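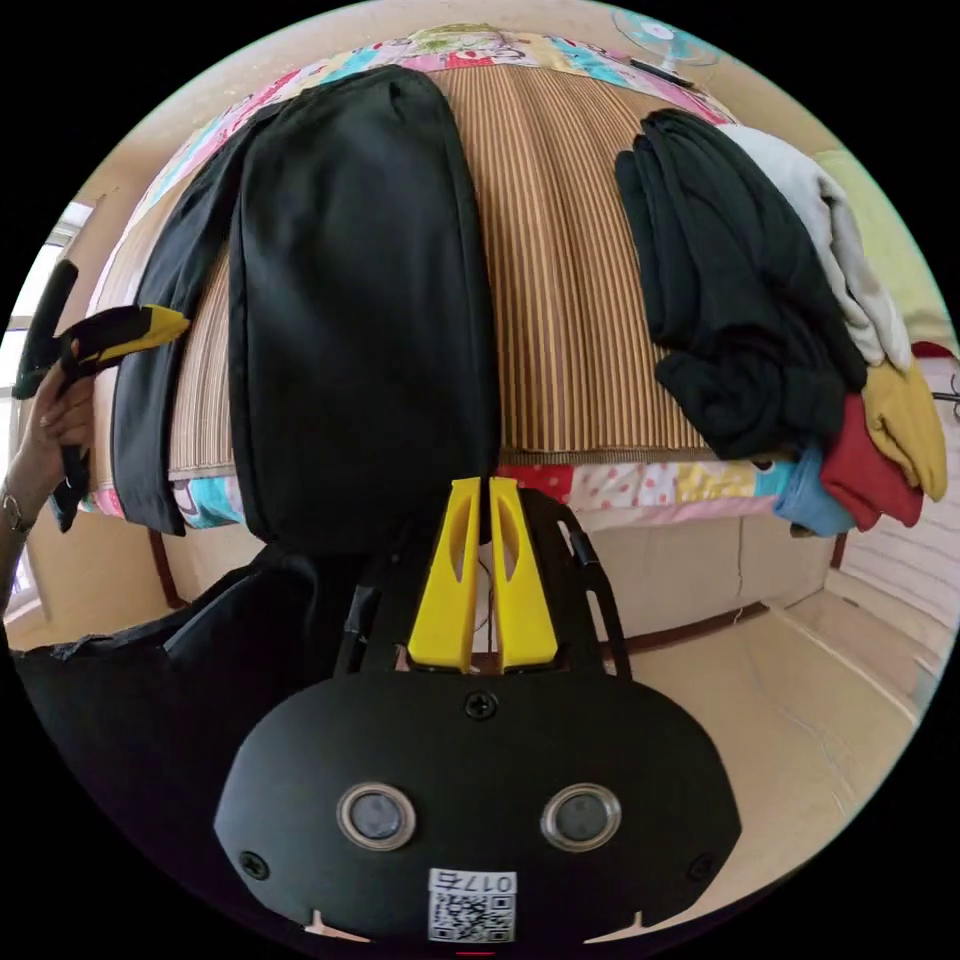
Figure 2. The hand-held gripper, with its two yellow fingers upright.

3.2 Storage and file clean-up

All recordings were first written to the internal drive of a single desktop computer and copied to the shared server at night. By September the drive was almost full and copying had become slow. Lungu and Barbier looked at the file table and found two causes. Many large files had been split across the disk, and the temporary folders left by the import program had never been emptied.

We compared three clean-up tools: Skulano, Puveck and Doda. Each was run on the same copy of the drive, restored from a backup before every test. Default settings were kept, apart from the scheduled scan in Puveck, which was switched off so that it would not start during a measurement. After each run we restarted the computer and opened the same folder of recordings nine times, noting the time until the file list was complete.

Skulano and Doda both removed the temporary folders. Puveck left them in place unless they were added to its list by hand. Doda also deleted the preview images, and these had to be built again the next time a folder was opened. The first opening after a Doda run was therefore left out of the averages. None of the tools changed the recordings themselves, as confirmed by comparing checksums before and after.

The Aksoy backup program was paused during all tests. Its effect on opening times is treated separately in Section 3.3.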